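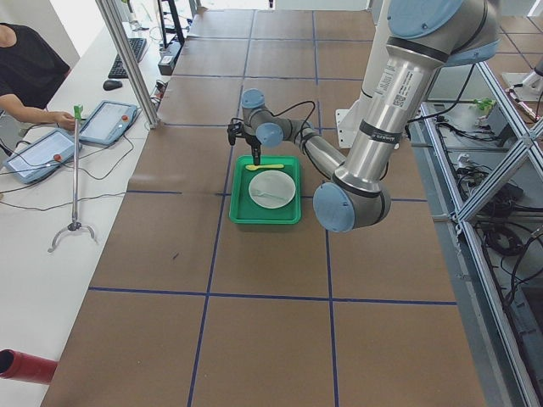 The Takitz cell is sold as a two-arm kit for light pick-and-place work, and most buyers will start where we did, with disposable tableware. Plates are easy. Cutlery is thin and lies flat, and clear plastic gives a vision system very little to work with.

## Setup

Each arm gets its own teach pendant with a touchscreen and a red emergency stop. We marked the table into squares with dark blue tape over brown paper and taught positions from the grid lines. Calibration took 70 minutes for the pair. The Flustden software wants it repeated after any change of gripper.

## Results

We logged 567 picks over 3 days. The yellow spoon caused little trouble. The clear fork accounted for most of the misses, usually when it lay across a white plate. Lowering the approach speed helped; changing the lighting did not.

## Support

Visimen handles service and quotes nine working days for a replacement gripper. The manual covers single-arm programs well and gives two-arm timing one page.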